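The Bag by the Back Door

A jute tote is a cheap, sturdy way to get through the holidays, if you load it right

By Elsa Sjöberg

By the second week of December, most households I know have a pile of bags in the hall. There are paper ones with torn handles, thin plastic ones from the pharmacy, and one or two good ones that get used for everything. In my house the good one is jute. It has been to the office party, to my sister's in Vostdale and back, and to the library with a load of cookbooks that were three weeks overdue.

Jute holiday totes are in nearly every gift store by now. The fabric is coarse and a little stiff, the seams are usually bound, and the front is printed with something cheerful. They cost more than gift wrap and they last longer. I paid $7 for mine at Joswood, a home goods store with a long seasonal aisle, and it is on its third winter.

The design hardly varies. A green panel goes on the front, with "MERRY CHRISTMAS" across it in red and white, and somewhere near the words there will be a Santa, a reindeer or a few pine trees. Rope handles are common, and I prefer them to flat ones. They are easier on the hand when the bag is heavy, though they flop over the opening when you are trying to get something inside.

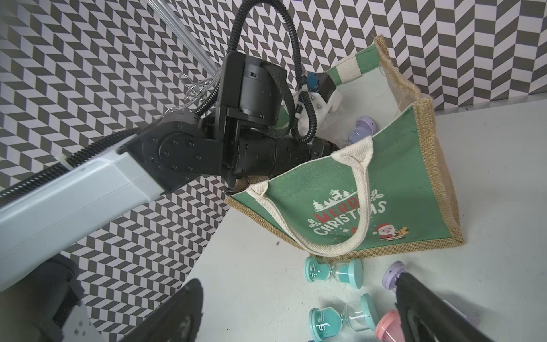 Arvo Tikkanen packs bags for a living, or did for most of his working life. He ran the gift counter at Jasance, a department store where people brought their purchases upstairs to be boxed, bagged and tied. On the last Saturday before the holiday in his final year there, his counter handled 145 orders. He kept the slip.

His first rule is to set the bag up before anything goes near it. Jute is sold folded flat, and it remembers the fold. Push the bottom out with your fist, crease the side seams the other way, and let it stand overnight with a couple of books inside. A bag that leans when it is empty will lean more when it is half full.

"People start with the present they like best," he told me. "Then it's at the bottom under the jam."

He starts with whatever is flat and firm. A boxed game or a hardcover will do. Soft toys and anything rounded go in last, where they can fill the gaps and show at the top. If you are giving several small soft things, he says to let them stack up to the rim and skip the tissue paper. Color does the job of tissue, and pink or peach against brown jute looks good without any help.

Breakables he would keep out altogether. A small glass bowl or a plate can ride in its own box with a dish towel around it. Wire pieces are the worst. A decorative stand with curls at the top will snag the weave on the way in and again on the way out, and jute does not mend well. Carry it separately, by the base.

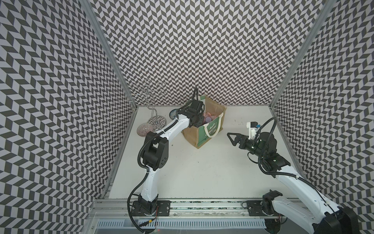
CARE AND STORAGE

Jute does not like water. Most of these bags should not go in the washing machine, and the printed panel is the first thing to suffer if they do. Brush off dry dirt with a clothes brush. For a sticky spot, use a damp cloth and a drop of dish soap, then stand the bag open somewhere airy until the next day.

New jute has a smell, something like a feed store. Pascu, the shop on my corner, hangs its stock outside under the awning for an afternoon before putting it on the shelf. A porch works as well.

Check the handles every year. On a rope-handled bag the weak point is the knot or the stitching where the rope meets the fabric, and it can be tightened in a minute. I retied mine last winter after carrying 6 quarts of cider in it, a load I would not repeat.

In January, shake out the crumbs and the stray ribbon, fold the bag along its original creases and put it in with the ornaments. Leave the gift tags inside if there are any left over.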